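## Folding and stacking: can you hand it over yet?

Not the whole job, no. A machine can do parts of it if you set the work up well.

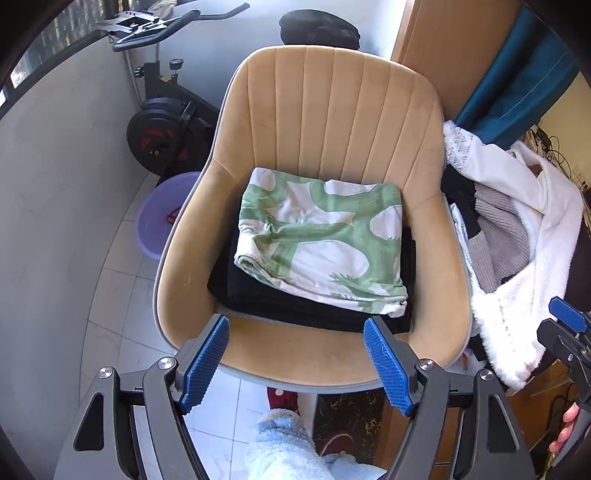

Flat cotton is the place to start. A two-finger gripper does well with towels, pillowcases and plain T-shirts, and poorly with thick knits, hoods and anything with a fluffy trim. Keep those for yourself.

- Sort before you begin. Light and dark in one pile is fine, thick and thin is not.
- Shake each piece out first. Most arms still can't find a corner in a tangle.
- Stack on something firm. Soft seats sink and the pile leans.
- Put the heaviest folds at the bottom and stop at 8 pieces.
- Move cords out of reach - they get picked up along with sleeves.

Damilola Ogundipe timed a shirt by hand at 20 seconds. The Plondus arm she tried took 2 minutes and dropped the collar twice. For a hotel with 100 identical towels that may be fine overnight. For one family's wash on a Tuesday, fold it yourself.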